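The bowl that holds nothing

By Liam Gallagher
2022-07-28

There is a wire bowl on the cover of the new Kundelel catalogue, and it has nothing in it. I checked the inside pages too. There are 30 bowls and baskets in there, and I found one lemon.

I bring this up as the owner of four such baskets, none of which has ever done a full day's work. Grapes get through the gaps. Keys get through the gaps and scratch the table on the way. Bread leaves its crumbs on the bench underneath, so you lift the basket, wipe, put it back, and wonder what the basket was for.

Roswitha Ammann has sold kitchen goods in Hurkstead long enough to have seen wire come in, go out and come in again. Her shop takes up the ground floor of an old saddlery, and the wire is by the door, where people see the colour from the street.

"They pick it up, they turn it over, they say it's fun," she told me. "Then they ask if I've got it in a solid one."

The solid one outsells it. She keeps ordering the wire anyway, as it gets people in.

The sales pitch is air. Fruit, we are told, lasts longer when air can move around it. Fair enough, though a plate on a bench is hardly short of air either. In June I put six pears in a coated wire basket and six in my mother's old pudding basin. They went soft on the same afternoon. The ones in wire had lines pressed into them.

Driss Ezzat, who designs tableware for Benítez, wasn't bothered by my pears. He thinks the kitchen is the wrong test.

"Put it in a hallway, put it on a desk. It's a drawing you can pick up," he said. He wouldn't be drawn on the price, $100 for the large oval.
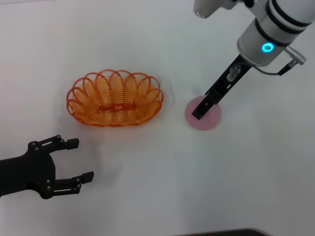
What should you keep in a wire basket?
Oranges, onions, rolled napkins, anything bigger than the widest gap and tough enough not to mark.

Balthasar Egger, who repairs and recoats wireware in Prirnoston, has a duller objection. The plastic coating goes first where the wires meet, he says, and once water gets under it the rust travels. He'd have people wash theirs by hand and dry it with a tea towel straight after. I asked how many of his customers do that and he laughed for a while.

I have kept one of my four, the smallest. It's on the hall table with a pair of gloves in it.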